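Teaching Widow When to Let Go

Nazanin Shirazi was halfway through a bug hunt when I got to Prothero, and she waved me into a chair without looking up. She leads the software side of Widow, the planner that turns recorded hand movements into something a two-armed machine can repeat.

"The fun part is timing," she told me. "If the left side thinks it's a moment ahead of the right, the whole plan falls apart. You get these beautiful paths that never meet!"

The fix that made her happiest this year was a small one. The old code lined up the two grippers once, at the start of a recording. Now it checks them again 30 times a second, and drift that used to ruin long takes gets caught early.
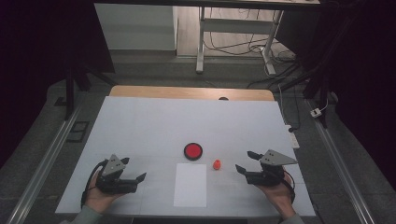
A hand-held gripper on each side, with the red disc between them.

Her colleague Cristian Huanca works on perception, and he lit up when I asked about plain tabletops. "White on white is great practice," he said. "A sheet of paper on a white table – can you find the edge? Our first model couldn't. It would plan straight across as if the paper didn't exist."

He retrained it on 1,000 short clips and kept 66 of the hardest ones aside for testing. All but 3 now come out right, and he can describe those three from memory, at length.

Shirazi wants the replay tool cleaned up next, so that anyone on the team can scrub through a plan and see why it chose a path. "I'd use it all day," she said – and then went back to her bug.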